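Disposable cup

A disposable cup is a drinking vessel made to be used once or a few times and then thrown away, recycled or composted. Most are made of paper with a thin inner lining, of solid plastic, or of foamed plastic. They are used for hot and cold drinks in cafes, offices, hospitals, schools, aircraft and homes, and wherever washing facilities are limited.

Terminology

In trade use, "paper cup" refers to a cup formed from paperboard whether or not it carries a plastic lining. "Cold cup" and "hot cup" describe the service temperature for which a cup is built and say little about the material. A "portion cup" is a small vessel for sauces or medicine. Cone cups, which have no flat base and can't be set down, are usually treated as a separate class because they are made on different machines.

History

Until the early twentieth century, public drinking water in North America was commonly served from a shared dipper or a metal cup chained to the fountain. Concern about the spread of disease led several states to restrict shared cups, and single-use paper cups were sold as a replacement. Early cups were coated with paraffin wax, which sealed the paper against cold water but softened in contact with hot drinks. Fold-out paper handles and separate holders were added to make hot cups easier to grip.

Polyethylene linings replaced wax in most flat-bottomed cups after the middle of the century. Foamed polystyrene cups came into wide use over the same period and were valued for their low weight and good insulation. The growth of takeout coffee later brought the lined paper cup back into general use, along with the domed or flat plastic lid with a sip hole.

Materials

Paperboard. Board for cups is made largely from virgin wood fiber, as food contact rules and the need for stiffness limit the share of recycled fiber. The side wall is usually heavier than the base. Hot cups are lined on the inside only; cold cups are often lined on both sides, as condensation would otherwise soak the outer surface.

Linings. Polyethylene is the most common lining. Polylactic acid, a plastic made from plant sugars, is used in cups sold as compostable. Water-based coatings are applied in a thinner layer and can make the fiber easier to recover in a paper mill.

Solid plastic. Polypropylene, polystyrene and polyethylene terephthalate are the usual resins. Polypropylene tolerates hot liquids. Polyethylene terephthalate is clear and stiff but deforms at fairly low temperatures, and so is kept to cold drinks.

Foamed plastic. Expanded polystyrene beads are steamed inside a closed mold until they fuse. The finished cup is mostly air.

Manufacture

A flat-bottomed paper cup is made from two pieces. Printed and lined board is die-cut into curved blanks for the side wall, and the base is punched from a separate roll. The blank is wrapped around a tapered form, and the overlap is sealed by heat, ultrasonic energy or both. The base is inserted, the lower edge of the wall is folded inward over it, and the joint is pressed with a knurled wheel. The upper edge is then curled outward to form the rim, which stiffens the cup and gives the lid something to grip.

Leaks occur most often at the point where the side seam meets the base, as the board is thickest and least even there. Plants test for this by filling sample cups with a dyed liquid and leaving them to stand.

Solid plastic cups are thermoformed from heated sheet or, less often, injection molded. Trim from thermoforming is normally ground and returned to the sheet line.

Stacking and dispensing

Disposable cups are tapered so that they nest. The height that each cup adds to a stack is called the stacking pitch. A pitch that is too small lets the walls wedge together – the cups then hold by friction and by the partial vacuum formed when one is pulled away. Molded cups often have a small ledge near the base to keep neighboring walls apart.

Dispensers fall into two general groups. Enclosed dispensers hold the stack in a tube, either upright with a spring below or inverted so that the cups are drawn from the bottom. Flexible fingers or a rubber collar hold back the rest of the stack. Open dispensers leave the stack exposed and are common on counters and in meeting rooms, where they may be combined with storage for lids or stirrers. 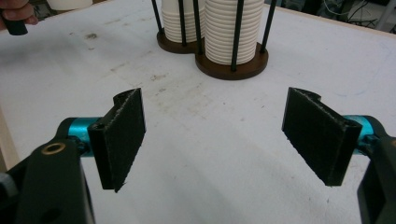
The fit between cup and dispenser depends mainly on rim diameter. Adjustable collars accept a range of rims, while fixed models must be matched to one size. In a workplace survey, Firdevs Yaman and Songül Özkan compared 19 break areas with open dispensers and 19 with enclosed ones. They reported that users of open dispensers were more likely to pull out two nested cups at a time, and they attributed most of the difference to stacking pitch. The survey covered nine cup models, three of which had no stacking ledge.

Insulation

A single layer of board gives little protection from a hot drink. Common remedies are a separate corrugated sleeve, a second wall with an air gap, or an outer coating that foams when the cup is heated during manufacture. Using two cups together has a similar effect but doubles the material used.

Disposal

Lined paper cups can be recycled, but the lining must be separated from the fiber in a pulper, and many mills don't accept them. Leftover liquid and food also lower the value of collected cups. Cups lined with polylactic acid generally need the sustained heat of an industrial composting site and break down slowly in a home compost heap.

Foamed polystyrene is light and bulky, which makes collection costly. A number of cities and countries have restricted its use in food service. Other measures include charges on single-use cups, deposit systems for reusable cups, and discounts for customers who bring their own.

See also

Cup holder
Drinking fountain
Food packaging
Thermoforming
Water cooler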